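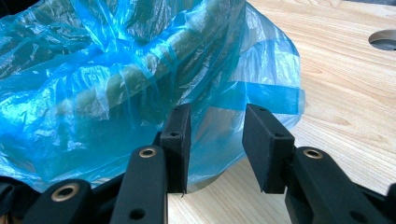 Bench check before the bag-lining session
Student gripper project, team Meltine
Checked by: Houda Mansour
Second pair of eyes: Frans Van Loon
Apr 24, 2020

1. Finger pads
Screws seated, faces clean, no rocking when you push a pad with your thumb.
OK. The left pad on the Skindis unit had a little play in it when I picked it up, so I gave it a quarter turn and it's lovely now. Please don't do them up any harder than that, everyone, the plastic is softer than it looks!

2. Linkage arms and bushings
Open and close fully, listen for clicking, look for a bushing creeping out of its hole.
OK on both. Hazem wrote in January that one was creeping, and I had a good long look for it – all sitting flush today.

3. Bench and floor
Table steady, walkways clear, chairs pushed well back.
OK, with thanks to whoever tidied the cords last time. 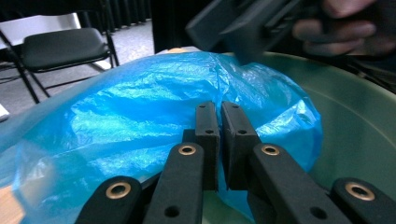 4. Two people working on one bag
Agree out loud who holds and who pulls before either gripper goes in. This is the check I care about most, because our students get so keen (which is wonderful) that they both go for the same fold. With a second gripper coming down near the gathered top of the blue bag while the first has its pads on the plastic, there isn't much space for knuckles, so keep your free hand on your lap or behind your back.
Needs a reminder. Magdy and Hala have offered to call the moves for the younger pairs.

5. Bags
Thin film only, no tears, never over anybody's head or face, spares back in the cupboard.
OK. We opened the packet of 100 and I've put it on the top shelf.

6. Lining the bin
Open the bag right out, bring the edge over the rim, and let go slowly so that it doesn't spring back at your partner.

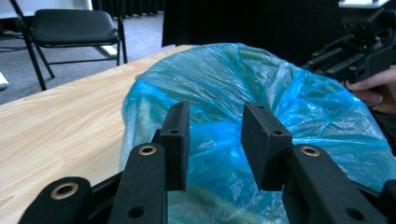
If the film snags on a pad, stop and open the jaws. Tugging tears the bag and strains the arms, and I'd much sooner lose a minute than print another set.
OK, after a bit of practice.

7. Cycle log
Service each gripper at 500 closes.
Not done. Dretura's sheet is missing a page – Frans, could you have a look in your folder?

Signed off for use, items 4 and 7 to be followed up.
H. Mansour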